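30 Mar 2021. Short thread about our equipment budget for handheld grippers. I am writing it because two people asked me how we planned the money, and my answer by email became too long.

1/ Our first plan was simple: buy nine pairs at once. Agustina Barrientos, who signs our orders, asked me to split it. One small order now, the rest in June. I did not like this at first, but she was right.

2/ The quote from Skurnton was 2,705 dollars for the first order. Barnlow was 300 cheaper, but their price did not include chargers or spare jaws. Please read this line in every quote.

3/ Cloth is the work that decides what we buy. Folding a large dark shirt needs a left and a right gripper, so I count the price per pair and never per piece.

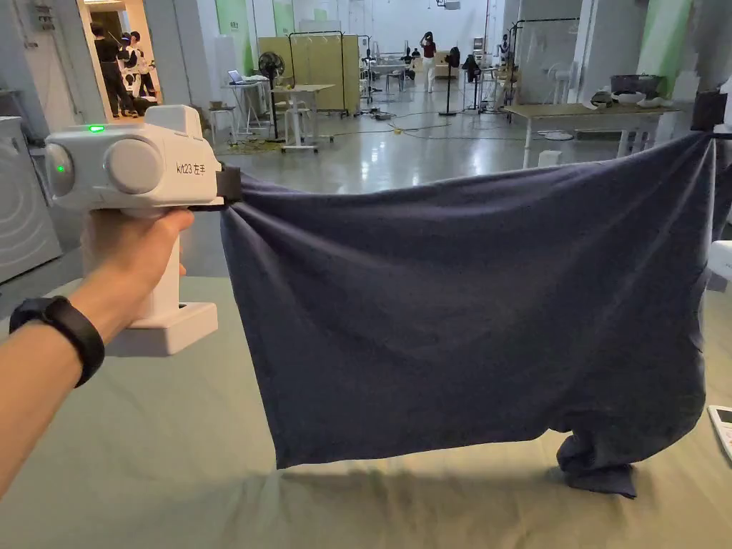 4/ Should you buy spare jaws with the first order? I would, because shipping them later costs almost the same as the jaws.

5/ I also keep 700 dollars aside for things which are not in any quote: cables, labels, a better table mat, storage. Last year I forgot this part and had to ask for money two times.

6/ For June I am still comparing Skurnton with Dollgate. Dollgate answers emails faster, but they want full payment before delivery. If you have ordered from them, please write me how it went.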